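About Flotine

Flotine is a small workshop in Nukthorpe. We set up, look after and repair hand-held grippers, the kind which a person carries to a table or a shelf and uses to pick up everyday objects. Our customers are research groups and small companies. They record many hours with these tools and they need each gripper to behave the same on Thursday as it did on Monday.

We started with the repair of one model only, the Drimier. At that time it was difficult to find a person who would open it and replace a finger joint. Most owners bought a new one, or they fixed the joint with glue and the opening of the fingers was never right again. Today we take any hand-held gripper with two fingers, and 299 of them have passed over our bench.

How we set up a gripper

The work begins with the fingers. We close them fully and look at the gap against a lamp. If the tips do not meet in parallel, we loosen the screws at the root of each finger, correct the position and tighten again in small steps. Then we open and close the gripper 200 times by hand. It is boring work, but a screw which wants to come loose will usually do it in this time.

After that come the marker cubes. Each finger carries a cube with a black-and-white pattern, and the camera uses these patterns to know how far the fingers are open. A cube that is turned by even a small angle gives a wrong number, and the mistake is hard to find later in the recordings. We clean the faces with a dry cloth only. Alcohol makes some prints gray, and we learned this on a set of our own cubes. 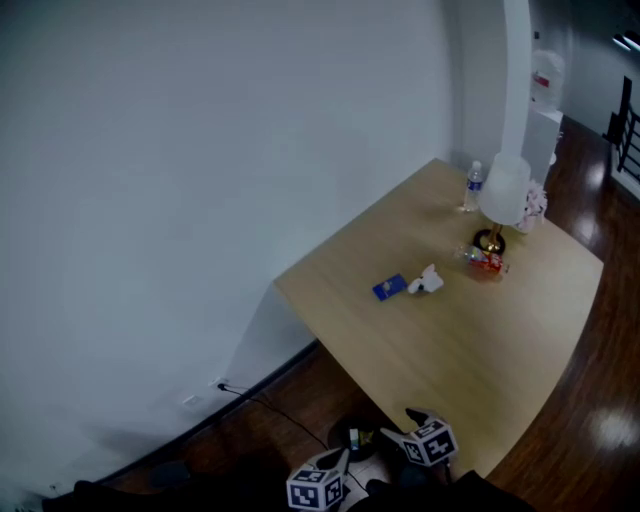
The last check we always do away from the bench, in an ordinary room with ordinary furniture. On the bench the light is even and every gripper looks good. In a room there are lamps, shiny floors and white walls, and the patterns must be readable there too. We try small and light things, for example a card or a folded tissue, and we write down which of them the fingers hold and which they drop. The paper with these notes goes back to the customer together with the tool.

Repair and yearly care

A normal repair takes two working days after the parts are here. Finger pads, screws and cubes we keep in stock. For the slide rail we use the Murakami rail kit, which must be ordered, so please expect a longer time if your gripper moves roughly or makes a scratching sound when it closes.

We recommend one full service every year, and more often if the gripper is used daily. Between the services please wipe the fingers, check the cubes for scratches and do not put oil on the rail. Oil collects dust, and we have removed a lot of this dust.

Visiting us

The workshop is open from Tuesday to Friday, from 9 in the morning until 17. You may bring your gripper without an appointment, but write to us first if you want to wait for it. When you send it by post, please take off the cubes and pack them separately in something soft, and put a note in the box with the problem described in your own words.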